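Can a robot tidy my shelf yet?

I keep asking, because I own 300 tea packets and zero patience. Wiping a table seems close - big, flat, nothing to tip over.

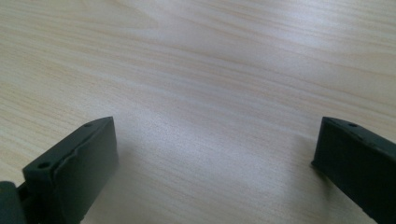

Two fingers, one bare tabletop

Sorting is harder, and I love it for that!
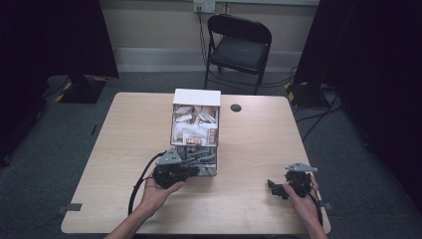
Small packets are my favorite test for any machine. They slide, they hide each other, and a loose pile like the one in this white box would stump my old Skarker arm. I'd give it 8 tries and cheer for one!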